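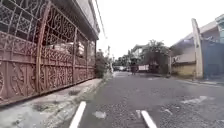
Masura Artist Services — Support Desk
Ticket 2647
Subject: Tracks credited to the wrong performer, artist page merged in error
Opened by: Godfrey Kombo, management for the recording artist Umar
Assigned to: Akinyi Rugemalira, Catalog Support
Priority: High
Status: Resolved

Reported issue
The account holder reports that songs by a second performer, also using the stage name Umar, are displayed on his client's artist page. The second performer records gospel music in a different country and is signed to a different label. The client's biography has been replaced, and his album Mwaipopo is listed under the other performer's name in search results. The account holder asks that the pages be separated before the release of a new single in June.

Entry 1, 9:15 a.m.
Ticket received and acknowledged. The account holder was asked to supply the release codes for every affected recording, together with a copy of the distribution agreement.

Entry 2, 11:40 a.m.
Documents received. The agreement names Parnar as distributor for the album and for all later singles. The release codes match our records. No fault was found in the files as delivered.

Entry 3, 2:05 p.m.
The catalog history shows that both artist pages were joined during a routine check for duplicate entries. The check compares stage names and language of performance. Both performers sing in Swahili, and neither page carried a verified artist number at the time. The merged page holds 192 recordings.

Entry 4, 3:30 p.m.
A request to divide the page was sent to the catalog team. The account holder was advised not to remove and resubmit the album, as this would reset its play counts and remove it from listener playlists.

Comment from Godfrey Kombo
"We have not removed anything. Please note that two radio stations have already introduced my client with the other gentleman's life story. The biography should be corrected first, if that is possible."

Entry 5, 4:10 p.m.
The biography was restored from the last approved version. The profile photograph was restored at the same time.

Entry 6, 10:20 a.m., following day
The catalog team has divided the page. All recordings were assigned by release code. One duet remains under review — the guest vocalist is credited by first name only, and written confirmation from Parnar is required.

Entry 7, 1:45 p.m.
Confirmation received from Parnar. The duet has been assigned to the client's page. Verified artist numbers have been added to both pages, and automatic merging has been turned off for each.

Resolution
Pages separated, credits corrected, biography restored. Search results may show the earlier listing until the index is next refreshed. The account holder may reopen this ticket by replying to the closing notice.

Closed by: Akinyi Rugemalira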